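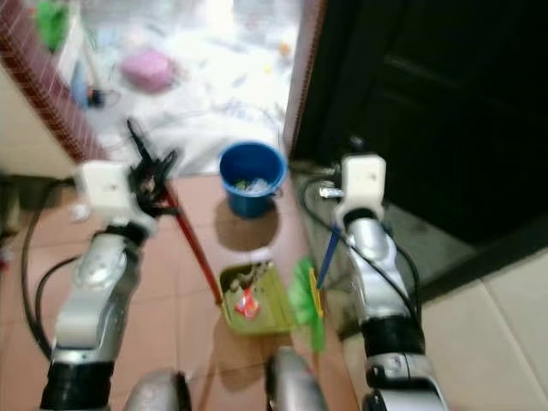
Red handle, blue handle, tiled floor.

The woman who cleans the Costholm arcade starts at 5am and would prefer you didn't. "People come in early and want to chat," she says, pulling a stool across the staff kitchen. "I love people. I love them after seven."

She has agreed to talk on the condition that I leave her name out, partly from modesty and partly because her sister thinks she works in an office. ("I do work in an office. I mop it.") She has been at it for 14 years, the last six on her own books, and looks after the arcade, a dental practice and the upstairs rooms at Bollum, where the carpet is a colour she calls "regret".

What does she charge? "Not enough, then too much, then not enough again." Her first quote for the arcade was $200 a week. The centre manager accepted it so fast that she went home and did the sums again. It is now $414, and he has started sighing when he signs things.

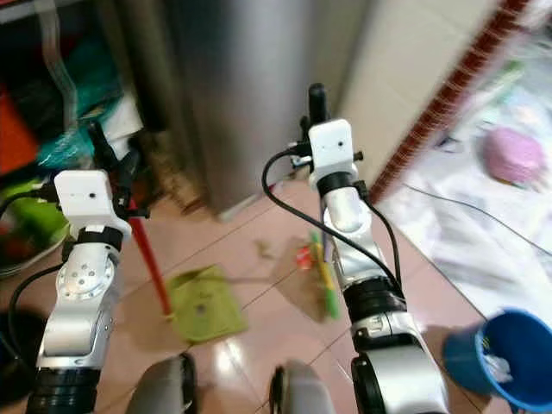
Tiles underfoot.

On products she is blunt. A rep from Tratico once left her a carton of lavender floor concentrate, and she still has most of it. "It smells like a funeral with a gift shop," she says. Her own kit is hot water, a bit of detergent and a vinegar spray she mixes in the laundry at home. She won't use the vinegar on stone, and gets quite heated about people who do.

The biggest job she ever took was a function hall after a wedding with confetti cannons. The invoice came to $687. She was still finding little foil hearts in her ute in April, and one turned up in a sandwich.

"The groom's mother rang to say we'd missed a spot. I said, love, it was 3,000 square feet, I'm thrilled to hear it was only one."
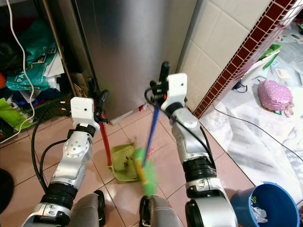
Sweeping towards the green dustpan.

I ask whether she cleans her own house. There is a long pause while she looks at the kettle.

"My husband does the floors," she says. "Badly. I go out to Xiong's for dumplings while he's at it, so I don't have to watch him go around the chairs."

Does she ever go over it again afterwards?

"Only the corners," she says, and gets up to rinse my cup, which I hadn't finished.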